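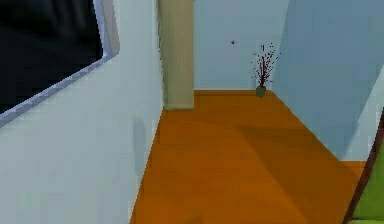

Review: Bindow 4, a setup bench for telescoping arms

Inger Lykkegaard, 1 November 2025

Bindow is a simulator add-on for commissioning one mobile arm before anyone touches the hardware. I used it through October to set up a single machine with a telescoping boom and a wrist-mounted gripper, working in the furnished apartment that ships with the package. The license is 1,977 for one seat.

Setup

Import took 20 minutes. Bindow reads the robot file, lists every joint, and asks for limits on each. The boom segments have to be entered from the base outward; enter them in any other order and the collision shells end up on the wrong links. The manual mentions this only in an appendix. Wrist markers are handled better. Pick a face, type the side length, and the tag is fixed to the link.

The rooms are plain. Walls and floors are flat color with little texture, fine for checking reach and poor for tuning a camera. Shadows on the floor upset my segmentation until I turned them down.

Reach over furniture

The dining table is the useful test. With the boom out over the top, the clearance check reports the gap under each collar and under the gripper separately. Chairs count as obstacles by default, including the ones pushed in under the edge.

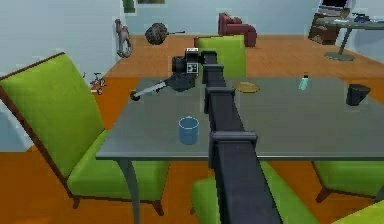 Boom sag is a single number per segment. I entered values from our bench sheet, and the fingertip error against the real arm fell by nearly 60 percent. Finger linkage play can't be modeled at all. Miroslava Koubek, who maintains our arm, keeps that correction in a separate file.

Upkeep

Joint offsets drift on the real machine, so they need re-entry after each calibration. Bindow has no import for this. The older Usar plug-in did it from a text file.

Verdict

Good clearance tools, weak documentation. Worth the price for a long boom in a crowded room. For a short fixed arm, Usar is enough.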